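Minutes, teleoperation working group, Thursday, 9:30, small room

Present: Hipólito Aravena, Delphine Van Dusen, Lyle Strickland. Excused: Tobias Benavides.

1. Umbrella task. Delphine reported that we have now 307 accepted demonstrations of the target 813. Operators still lose time when both arms must work on one umbrella. It was agreed that a new operator makes 40 practice runs before recording.
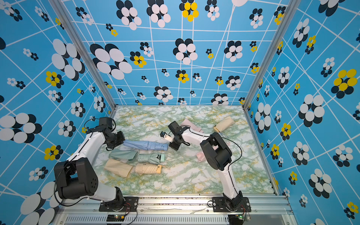
Lyle asked if an episode with a second attempt at the sleeve can be kept. Decided: yes, when the operator corrects it without stopping. Pauses longer than 5 seconds are to be rejected.

2. Remote control. Hipólito finds the left handle too stiff. He will write to Segers for softer springs.

3. Next meeting. Same hour, Tobias to bring the operator schedule for July.

Closed at 10:15. Minutes: H. Aravena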